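The Number on the Cover

The number was on the cover page before the report had any pages. Kevow wanted it there. 3871 demonstrations, it said, in type large enough to read from the hall, and under it the name of the project, Drasico, and under that nothing yet.

Halim had been given the job of checking it. He was the oldest in the group and had a reputation for being hard to please, and he suspected he'd been picked so that afterward they could say even Halim had signed.

He started at six in the morning in the small office over the bakery in Gistcombe, with the door shut. The method was simple enough to explain to a bank. People took a gripper home, held it in their hands, and did chores with it in their own rooms. A camera on the tool saw what the fingers saw. Enough of that, the theory went, and a robot arm that had never been in anyone's living room would know what to do in one.

He didn't believe in enough. He had heard the word in four different jobs, and it had always meant whatever they happened to have by the deadline.

The result was a line on a chart. At 900 demonstrations the arm could pick up cloth and put it where it was told about half the time. At 3871 it did a good deal better. The line went up, and everyone who saw it ran a finger along it and kept going past the edge of the paper.

Halim wanted to know what was under the line. So he sat and went through the homes, one after another. Kitchens, a garage, a bedroom with the blinds down. Then a household tagged "floor, container, soft items," which had given them 1168 of the total all by itself. He stopped there and ate his roll.
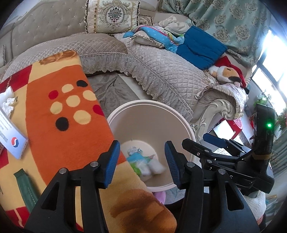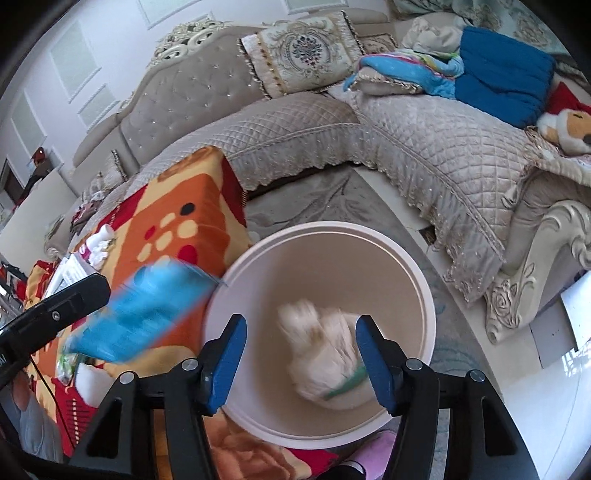
Hidayah Wattimena had already told him on the phone that he was looking at it the wrong way. Nearly a third from one home was a gift, she said. It was the same sofa and the same orange pattern on the floor, yes, but the hands were different every time, and so was the cloth. A cloth never falls the same way twice. Did he want everybody to move house for him?

"I want to know if it learned cloth," he said, "or if it learned that sofa."

"It can't learn a sofa. It's never asked to do anything with the sofa."

"It sees it every time."

She was quiet, and he could hear her typing.

"Kevow ran the test in a new room," she said.

"What room?"

"The one downstairs from us. He borrowed it."

"What was on the floor?"

She said she would have to look. He waited. Below him someone was dragging trays out of a rack, a noise he had hated for two years and no longer noticed unless he was on the phone.

"A rug," she said.

"What color?"

"Halim."

"I'm asking."

"Orange," she said. "Mostly."

He wrote it down. It might mean nothing. Plenty of people owned orange rugs, his sister had one, and a robot that could only work in his sister's house would still be more help than she'd had from him. But he had the chart in front of him, and he put his thumb over the last part of the line, the part that came in after the big household was added. What was left went up a little and then mostly lay flat.

"Run it again without them," he said. "All 1168 out. Then put the arm on bare boards."

"That's a week."

"Then it's a week."

"Kevow has the cover printed."

"I saw the cover."

She said she'd ask, in the voice she used when she had no plan to ask. Then she said, more softly, that the people in that house had worked hard, that they had done it in the evenings and in the mornings and never once complained about the pay, and that it would be a shame to tell them it was too much of the same.

"Don't tell them that," Halim said. "Send them a different rug."

She laughed, but she didn't hang up, and after a moment he heard her pull out a chair and ask someone across the room how long the arm was booked for.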